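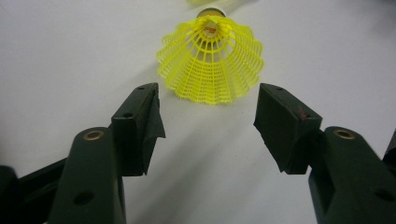 ## Heron 二指ハンドツール 指先ライニング剥離に関する技術情報

対象製品:Heron 二指ハンドツール(手持ち型、濃緑色樹脂フィンガ)
発行:Makummont 技術サービス部
発行日:2021年7月21日

### 概要

Heronの指先パッドに貼付した摩擦ライニングが、内側の縁から剥離する不具合を確認した。剥離したライニングは把持面の下側に垂れ、ワークとパッドの間に挟まることがある。シャトルコックのような軽量で変形しやすいワークでは、スカート部の網目にライニングの縁が引っ掛かり、開放指令後もワークが片側のパッドに残る。

本体の機構部、ピボット部のブッシュ、リンクには本件に起因する異常は確認されていない。

### 発生条件

社内の開閉試験では、合成シャトルコックを対象とした連続把持において、400サイクルを過ぎた時点で左パッドのライニング下端に浮きが生じた。600サイクルでは浮きが内側の縁全体に及び、開放不良が2回記録された。右パッドは同じ試験で剥離に至っていない。

試験を担当したOgnjen Vidmarの報告によれば、次の条件で進行が早い。

- スカートの開口側から接近し、波形の縁をパッドの角でこする
- 閉じ動作の途中でツールを左右に振る
- アルコール系の洗浄剤でパッドを拭いた後、乾燥時間を置かずに使用する

コルク側からの把持では、同じサイクル数で剥離は再現しなかった。

### 原因

製造番号257以前のパッドでは、接着面の脱脂工程が現行と異なる。接着剤の端部処理が不足しており、せん断方向の荷重が繰り返し加わると縁から剥がれる。パッド本体の寸法および材質に変更はない。

### 安全上の注意

剥離した状態で使用を続けないこと。開放不良が起きた際に、指でワークを引き抜こうとして挟まれかけた事例がDurkavoraの試験場から1件報告されている。

1. トリガを放し、フィンガが全開位置で止まるまで待つ。
2. 電源付き構成の場合は、コネクタを抜く。
3. ワークは樹脂製のへらで外す。リンクとアームの隙間に指を入れない。
4. ライニングの破片がピボット部に入っていないか確認する。

### 点検方法

ツールを白色の平面上で構え、パッドの内側の縁を目視する。縁のほつれ、折れ、垂れ下がりのいずれかがあれば交換対象とする。パッド外側の擦り傷や変色は、把持面に達していなければ交換の必要はない。

瞬間接着剤による再接着は行わないこと。硬化した接着剤が把持面に段差を作り、閉じ位置がずれる。

### 交換部品

| 品名 | 内容 | 備考 |
|---|---|---|
| パッドセット Golob | 左右一組、ライニング貼付済み | 端部処理変更品 |
| 取付ねじ | パッド用 | 再使用不可 |
| ブッシュ | ピボット用 | 本件では交換不要 |

左右のパッドは必ず同時に交換する。旧品と対策品を混用すると摩擦力に差が生じ、ワークが片側に寄る。交換後はワークなしで全閉と全開を行い、左右の把持面が平行に当たることを確認する。

### 供給予定

対策品のGolobは8月から出荷する。製造番号257以前のHeronを使用している場合は無償で交換する。258以降は通常の消耗品扱いとなる。

申請には、本体の製造番号、使用サイクル数(不明の場合は使用開始月)、左右パッドの写真が必要。取り外した旧パッドは廃棄せず、ライニングの破片とともに返送すること。

技術窓口:Makummont 技術サービス部 Despina Rallis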